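Week 4 — Sorting and categories (intro to classification)

Notes only, slides go up later. Read Texier ch. 2 before the seminar, pages 17 to 61, skip the bit on libraries.

Main point: a category is a decision. Someone picks what counts as "the same" and everything after that follows. Sandrine Texier calls this the "first cut". Know the term, it comes up in the essay.

Two kinds to keep apart
Classical — fixed list of features, in or out. Triangles. Tax bands.
Prototype — a best case in the middle, fuzzy edges. Robin is a better bird than a penguin. Most everyday words work like this.

Mixed sets are where it gets hard. Sort by use, by material, by where you'd buy it — different groups each time, none of them wrong. 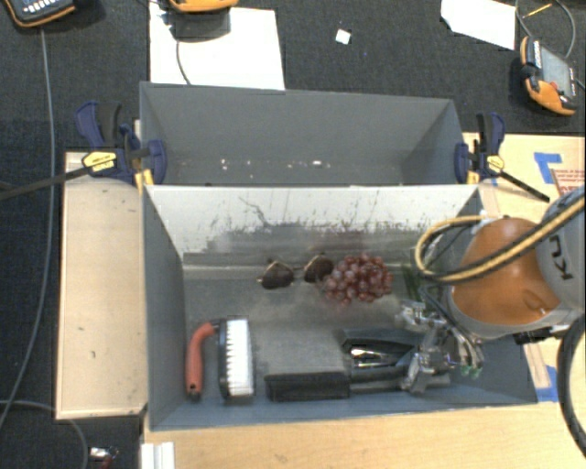 Fig. 1. A mixed set: sunglasses, grapes, scrub brush, among others.

Ad hoc categories: made up on the spot for a purpose. "Things to take on holiday". Hold together only while the purpose does. People still agree suprisingly well on good and bad members.

Case: the Trelell stock list. 300 lines, one heading called "other", which grew every year untill it was the biggest heading. Compare Dokberg, who banned "other" and got a lot of wrong entries instead. Which is worse? Depends who reads the list.

For seminar: bring one list from home or work with a bad heading in it. Half a page on who made the first cut and why.

Essay titles out in November. Max 4 sources.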